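Menby Twin-Arm Bench Set
Price: £1760 plus delivery
Next batch ships in September

I get asked most weeks whether one of these can do the housework yet. Well, a bit of it! I build the Menby set at our little Vernovel workshop in Gostville, and I've had mine on table clearing for 14 days now, bottles and cartons mostly, with a lined bin at the side. It's slow (I could do the lot myself before the kettle boils) but it gets there more often than I expected, and a dropped bottle just gets another go.

What it won't do is wash up, fold anything or cope with a full glass. Please don't buy it for that.

You get two arms with grippers, the front rail they bolt to, both control boards and all the cables. The table, walls and bin are up to you. Allow some 7 hours to put it together, more if you've never crimped a connector. Spare fingertips are kept in stock, and you'll want a few, I get through them quicker than I'd like.
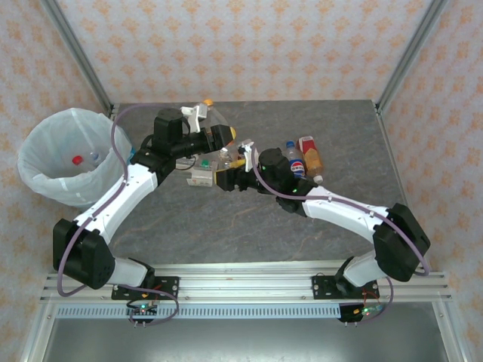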